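Rorby 部品棚卸しデータ README

最終更新 11月、とりあえず版

概要
自転車修理の共同工房 Rorby で使っている小物部品の棚卸し表と、その読み方メモ。ネジ、ワッシャー、ケーブルエンド、バルブキャップ、チェーンのコネクタなど。完成車とフレームは入っていない。工具も別表。

中身
parts.csv 本体。112行。1行が1品番
shelf.csv 棚番号と置き場所の対応
old/ 旧表。触らないこと
memo.txt 書きかけ。そのうち消す

文字コードはUTF-8、改行はLF。表計算ソフトで直接開くと化ける場合あり。取り込み機能から開いてください。

列の説明
id 品番。頭2文字が分類。SCはネジ、WAはワッシャー、CEはケーブルエンド、CHはチェーン関係、ほかはshelf.csvの末尾
name 呼び名。工房での通称なので、カタログ名と違うことが多い
size 呼び径と長さ。M5x12のように書く。インチものは後ろにinをつける
qty 数えた個数
unit 個、組、袋のどれか。袋は未開封の袋
src 仕入れ先。PlenovかStevens、どちらでもなければ空欄
shelf 棚番号
note 自由記入。読まなくても困らない

数え方
分類ごとに出して、数えて、戻す。それだけ。一度に出すのは1分類まで。前回SCとWAを同時に広げて混ざり、やり直しに90分かかった。同じ径のステンレスと鉄が混ざるとほんとに面倒。磁石で分けられるものは分けるけど、ステンレスでも弱くくっつくのがあるので過信しない。

細かいワッシャーは重さで数える。10個量って平均を出し、全体を割る。端数は切り捨て。noteに「秤」とあるのがその行。手で数えたものとは誤差が違うので、在庫の少ない品番で秤は使わないでくだい。
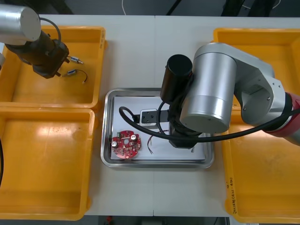

分類の容器は色で揃えず、置く位置で決める。棚の左から順に、未確認、確認済み、返品、廃棄。ラベルは容器でなく棚板側に貼る。容器を入れ替えてもラベルが迷子にならない。浅いのと深いのを混ぜて使うのは構わないが、小物は浅い方が底まで手が届いて早い。作業中の1分類だけは金属のトレーに出す。黄色っぽいオレンジの箱を左右に2つずつ、真ん中に四角いステンレスのトレー、という並べ方でも回せる。白い台だと黒い小ネジが見つけやすい。逆に白い樹脂ワッシャーは見失うので、そのときは濃い色の布を敷く。

欠けている値
qtyが空欄は「数えていない」。0は「数えて無かった」。ここを混同した発注が前に2件あった。集計するときは空欄を0で埋めないこと。
sizeの空欄は測っていないだけなので、現物を見ればわかる。ノギスは引き出しの2段目。
srcの空欄はもらい物か、廃車から外したもの。値段は出せない。

既知の問題
・CHの9件は、段数の表記が新旧まざっている。直す予定、時期は未定
・Stevensの品番が途中で変わった。旧番号はnoteに残してある
・棚番号B列は引っ越し前の番号のまま。shelf.csvの方が正しい
・Plenovの袋は表示より1、2個多く入っていることがある。未開封なら袋数で書く
・nameの全角半角が揃っていない。検索は両方でためすこと
・M5とM6の取り違えが何行か残っているかも。怪しい行はnoteに「要確認」

更新のしかた
変更したい行だけ直して、noteに理由をひとこと。並べ替えはしない。差分が読めなくなる。行を消すときは消さずにqtyを0にしてnoteに「廃番」。
新しい品番は末尾に足す。空き番号の使い回しは禁止。
数えている最中は部品を持ち出さない。どうしても必要なら、持ち出した個数を紙に書いて棚に挟んでおく。あとで引く。
夕方6時以降に使った分は翌日扱い。

発注の目安
よく出るものだけ下限を決めている。ボトルケージ用のM5x12は20本を切ったら発注。ケーブルエンドは袋が残り1つになったら。それ以外は無くなってから考える。まとめ買いしすぎて棚があふれたことがあるので、安くても1年分までにする。

集計用スクリプト
count.py がPornel用の書き出し。Pornelはこちらで作った在庫表示ページの名前で、壁の古いタブレットに出しているもの。引数なしで動く。出力は同じフォルダのout.csv、上書きされるので注意。unitが「袋」の行は個数に換算しない。表示がおかしいときは、まず空欄のqtyを疑う。

利用について
工房の中では自由に。外に出すときはsrc列を落としてからにしてください。仕入れ値は元から入っていない。

TODO
B列の棚番号
CHの表記
スポークの表を足すかどうか(長さ違いが多すぎる、保留)
memo.txt を消す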